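The Hose at Cell Four

Cell four had stopped at 364 picks.
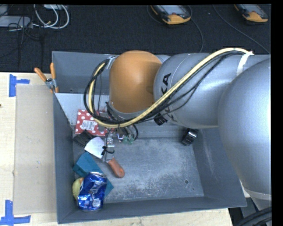 1. Fault

Hervé Lemaire read the log standing up. The vacuum had dropped on the same kind of move each time: wrist turned out, arm low, reaching for something against the left wall of the bin. Between faults the cell had worked normally. The pump was new. The filter had been changed at the start of the shift and the change was initialled.

"It's the hose," said Pascal Chevalier from the doorway. He had driven over from Virness with a case of spares and had not yet taken off his coat.

"The hose was replaced in November."

"By whom?"

Hervé turned the logbook round. The initials were P.C.

2. Isolation

They put the controller in manual at reduced speed and left the bin as it was, the crumpled blue can still lying on top of the other things. Pascal wanted the load unchanged. He had once emptied a bin at Perrin before testing and spent two days looking for a fault that had gone out with the contents.

Hervé took the pendant. Pascal closed the air supply, waited for the gauge to fall, and hung his tag on the valve. He wrote the time on the tag. He always wrote it in pencil, and Hervé always went over it in pen.

"Axis six," Pascal said. "Slowly, and stop when I say."

The wrist turned. The pale hose moved with it, and the black cables moved with the hose, the whole loop tightening on the left of the orange cover.

"Stop."

Pascal put a steel rule against the bend, wrote down a figure, and had Hervé turn the wrist back. They did this 18 times. The bend was within the limit in every position except the last three.

3. Cause

The loop was short. The hose had been tied down too far along the arm, and what was left over for the wrist was enough for the positions taught at commissioning. It was not enough for the ones the planner had begun choosing since the Riseo update, which allowed steeper approaches near the walls. At full turn the hose flattened and the flow fell.

"It was right when I fitted it," Pascal said.

"I'll put that in."

"Put in the software version as well."

Hervé put in the software version.

4. Repair

Pascal cut one tie, fed 100 millimetres of hose towards the wrist, and retied it with the strap flat and the tail turned away from the joint. He did the same with the cables, keeping them on the outside of the hose. Then he ran his thumb the length of the bend, feeling for a crease, and found a faint one. He marked it in the book for replacement at 2,000 cycles.

They removed the tag and opened the air. Hervé ran the wrist through its travel twice and then released the cell to automatic at half speed.

Pascal signed under his old initials. There was a column for remarks. He held the pencil over it for some time, wrote "loop lengthened", and passed the book to Hervé, who took out his pen.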